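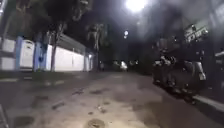
Speaker notes -- "Four cameras and a long street"
Wanda Michalski, 25th April

Slide 1. Leave it up while people find seats. Don't start with the joke about the parking. It died in rehearsal.

Slide 2. Who we are. Keep it under a minute. We build the Skinholm, a wheeled base with a mast, and we were asked to pick a camera for night driving. I said that would take a week. Pause for laugh from anyone who has picked a camera.

Slide 3. The candidates. Flamell, Baptista, Clonar, and the old camera we already had, which I have been told to call "the baseline" and which everyone in the shop calls something else. All ran on the same controller with the same mount height. Say this twice. Somebody will ask anyway.

Slide 4. Why a street at night. Back to the opening picture if they want it. One big streetlight near the top and it blooms over everything up there. Dark patches on the pavement that could be stains or could be shallow puddles, and if you can't tell, think how the planner feels. Headlights way down the road: coming at us or parked? From one still you don't get to know. Also the row of two-wheelers on the right, which have handlebars, and handlebars are where depth maps go to die.

Slide 5. What we did. 200 short runs, split evenly, 50 per camera. We logged every time the controller braked for something. Then two of us went through the logs by hand, all 2278 brake events, and argued. Mention the arguing. It's the most scientific part.

Slide 6. Results, plain version.
Flamell: sharpest picture, worst temper. Brakes for dark blotches as if they were open manholes.
Baptista: handles bright lamps nicely, then smears everything when the base turns. Fine if your robot only goes straight. Ours has ambitions.
Clonar: dull, grainy, late by a hair, and the fewest false stops of the lot.
Baseline: second place. I would like to move on quickly here.

Slide 7. The exposure thing. Let me be fair to Flamell -- a good part of its trouble was us. Auto exposure was on for the first batch and the streetlights were running the show. We locked it and reran. Better, still jumpy. Don't go into gain settings unless asked, and if asked, say "after the talk" and mean it.

Slide 8. Things I'd do over. Log controller latency from the first run. Write down which firmware was on which camera while you still remember. Bring a second battery for the laptop as well as for the robot.

Slide 9. Cost. The whole budget for cameras was 1000 dollars and we went over it on cables. Show the cable slide only if there's time.

Slide 10. What's next. Rain tests in May, weather willing, with Clonar and the baseline only. Flamell stays on the bench until somebody fixes its nerves.

Questions. Likely ones: why no lidar (see budget), can they have the logs (yes, email me), did we hit anything (one curb, low speed, my fault).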